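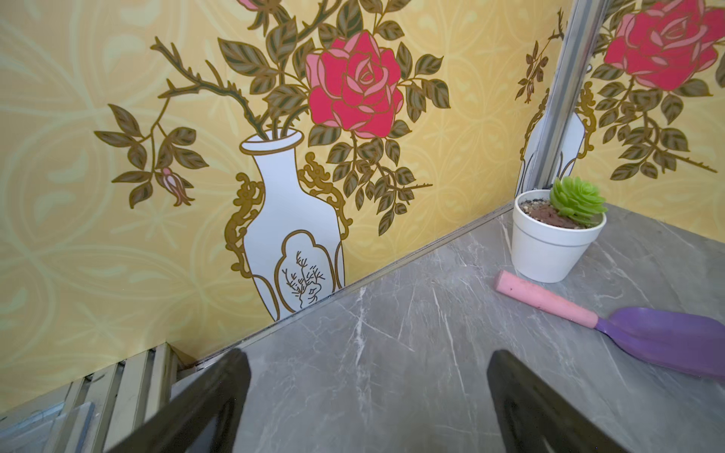 When is an episode rejected?

An episode is rejected when the operator breaks any of the 4 recording rules below, even if the task was completed.

Steltadon data card – tabletop gardening subset

Episodes: 1052. Maximum length: 400 steps. Task set: 13 instructions, listed in tasks.json.

Recording rules

1. Start with the gripper open and nothing held.
2. Do not touch the scene by hand after recording starts. Stop and discard instead.
3. Release objects on a surface. No drops.
4. Keep reflective surfaces in place during an episode – moving one between episodes is allowed and must be logged in setup_notes.

Review

Each episode is checked by one reviewer who did not record it. Disputed labels go to Niloufar Salehi. Rejected episodes stay in /rejected with a reason code and are not used for training.

Known issues

Wrist exposure was not locked before April. Filter on exposure_fixed if this matters.

Contact: Jabari Muli, Skedach

We use cookies to improve your experience. Accept all | Manage settings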